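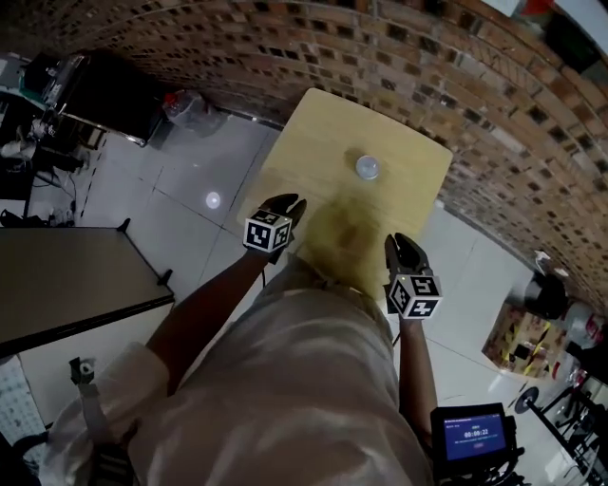 By Hildegard Buschmann
January 12, 2019

I'd been trying to get the man who bakes the rye at Herrero to sit down with me for ages, and when he finally did it was at four in the afternoon, which for him is practically midnight. He ordered a pot of tea, put both elbows on the table and told me he didn't want his name in the magazine. "Just say the baker," he said. "Everybody in Vulham calls me that anyway." So, the baker it is!

He grew up in Ernau, over his aunt's grocery, and he didn't like bread one bit as a kid. "It was gray and it was sour and you got it with every meal," he told me. "I wanted the white rolls the other kids had. I used to trade." He laughed so hard at this that he had to put his cup down. "And now look, I get out of bed at 2 to make the gray stuff."

I wanted to know what changed his mind, and I was sort of hoping for a big story. There isn't one. He took a job washing pans at a bakery when he was nineteen (he needed money for a motorcycle), somebody quit, and he got moved up to the dough. "I was bad at it," he said. "I was bad at it for a long time. Rye doesn't act like wheat. You can't stretch it, it sticks to you, you come home with it in your hair. I threw out more than I'd like to tell you."

He still bakes by the same notebook he started back then, and he let me leaf through it. Half of it is phone numbers. The first page says 1000 flour, 1316 for the whole dough before salt, and then a word I couldn't make out and neither could he. "That can't be right for rye, it's way too dry," he said, frowning at it. "I must have copied it down for crackers."

We got onto the starter after that, and I asked the question everyone asks, whether it's really as old as the sign in the shop window says.
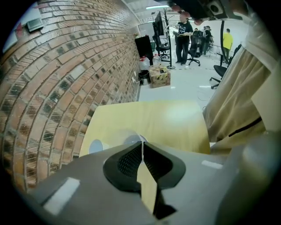 Issue 8

"No," he said, and poured himself more tea. "The sign came with the shop. The first one I had, I left it on the radiator over a weekend and cooked it. I had to go to my old boss with an empty jar and beg." She gave him a spoonful and made him sweep her yard for it, and that's the one he feeds today. He thinks people make too much fuss about starters. Flour, water, a clean jar, don't cook it.

What he does fuss over is how people treat the loaf once they get it home. He can't stand to see it cut warm. "Wait a day! It's gummy on the first day and then people come in and complain to me." He likes it on the third day, sliced thin, with butter and a Nostier pickle, and he got quite worked up describing the pickle.

I asked if he'd ever open a second shop, seeing how the line goes out the door on Saturdays. He shook his head before I was done asking. His daughter wants him to do it, his landlord wants him to do it. "I'd be driving back and forth all day and someone else would have their hands in the dough," he said. "I don't even like driving."

In February he's closing up for two weeks and going home to Ernau to see his aunt, who still has rye with every meal. I asked if he brings her a loaf. "I did, once," he said. "She told me it needed salt."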